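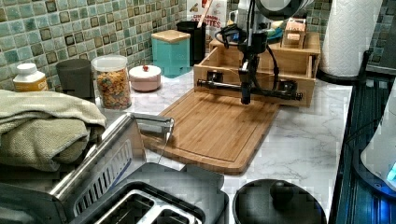

Bamboo board on the marble-pattern counter, wooden organizer box behind.

July, 3 pm. Sourdough starter, Pacheco flour against Kornard flour

Fed both jars at the same hour, 100 g flour and 100 g water each. The Kornard jar was slower again, and the smell is more like green apple. Pacheco rose over the rubber band before lunch. I think the Kornard bag is older than the label tells, but I have no proof for it.

Dough weight before shaping: 1,121 g. After the bake the loaf was 671 g, which cannot be right. Nayeli Esquivel checked my page and found that I weighed only the bigger piece – the other one was already in the freezer. So please ignore the loss for this bake.

To do: ask Rillutby for a fresh bag, repeat with 3 feedings before mixing, write the room temperature every time (I forgot it also today).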